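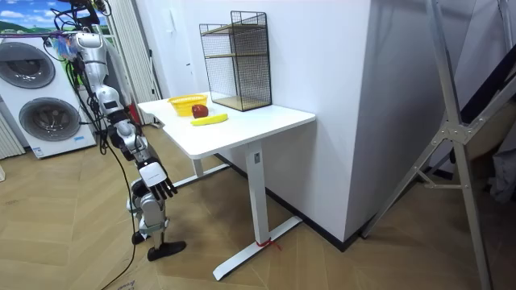
Poste de test, bras au repos devant le bureau. Pomme, banane, panier jaune.

Ticket : la main s'arrête trop haut au-dessus du panier
Ouvert par : Florencio Cabello
Projet : Barroso (atelier partagé de Burnedville)
Priorité : moyenne, haute selon la banane

Symptôme
Le bras part bien, s'allonge au-dessus du plateau, puis se fige. Le journal affiche « cible atteinte ». Nous n'avons pas la même définition du mot « atteinte ».

Essais
1. Redémarrage du contrôleur. Aucun effet, mais on se sent utile.
2. Vitesse de l'épaule réduite. Même arrêt, en plus solennel.
3. Délai d'attente passé de 200 à 2000 ms. Il se fige plus longtemps.

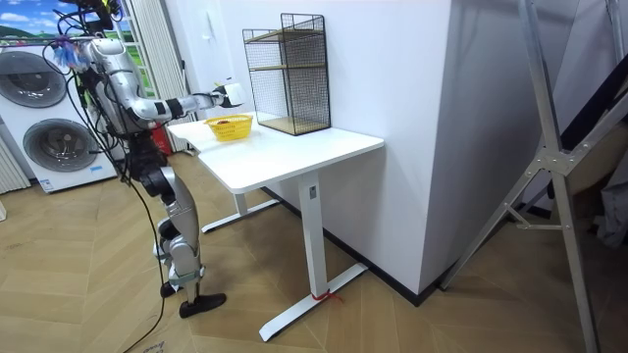

À ce stade j'ai relu le fichier de calibration. La hauteur du plateau y date de juin, quand le bureau était réglé pour quelqu'un de nettement plus grand que moi. Le robot vise donc très correctement un meuble qui n'existe plus.

Réponse de Kanchan Bansal, 16 sept. 2023
Refais le zéro avec le panier en place et ne touche plus au bureau. Vérifie aussi que le câble noir au sol garde du mou. J'ai marché dessus plus de 3 fois, je m'en excuse auprès du câble.

Statut : en attente du nouveau zéro. Merci de ne pas manger la pomme.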